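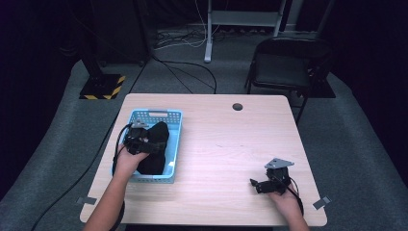 Black cloth in the blue basket. Light wood desk.

Laundry thread, mostly on dark clothes. I've been asked about this enough that I'm putting it in one place.

First thing: dark clothes fade from rubbing as much as from the water. Turn everything inside out. Zip the zippers.

Cold wash, short cycle. My machine is an old Sandel with 12 programs and I use 2 of them.

Don't pack the drum. If you have to push the door shut with your knee, take four shirts out and do them next time.

Detergent: liquid for darks. Powder leaves white streaks in cold water, at least with the hard water we get in Urum. I use half of what the cap says and can't tell the difference.

I tried the Kuo liquid for darks for a few months. It was fine. The smell hangs around longer than I want, so I went back to the plain one.

Vinegar – people swear by it for setting dye. I did it all through August on a pair of black jeans and they faded the same as the other pair. I don't bother now.

New black towels get washed alone. Mine were still turning the water gray after over 10 washes. I'd buy gray ones if I had to do it again.

Lint. Shake things out before they go in, and keep the towels away from anything knit. A clothes brush gets more off a wool sweater than the sticky roller does.

Drying is where most of the damage happens in my experience. I hang darks indoors on a rack, still inside out. Outside in full sun they go brown at the shoulders.

If you use the dryer, low heat, and take them out a bit damp. Jeans go back on the rack by the waistband.

Someone asked about dye. I've done it once, a box of black from the Etetti store, on cotton pants. The pants took it well. The stitching is polyester and stayed the old color, so it shows up close.

Wool and silk I do by hand in the sink, and I'll do a separate thread for those when I get to it.

Recent posts
Getting candle wax out of a tablecloth
Which hangers leave bumps
Cleaning the washer door seal
Sheets: how often I change them
Mending a pocket lining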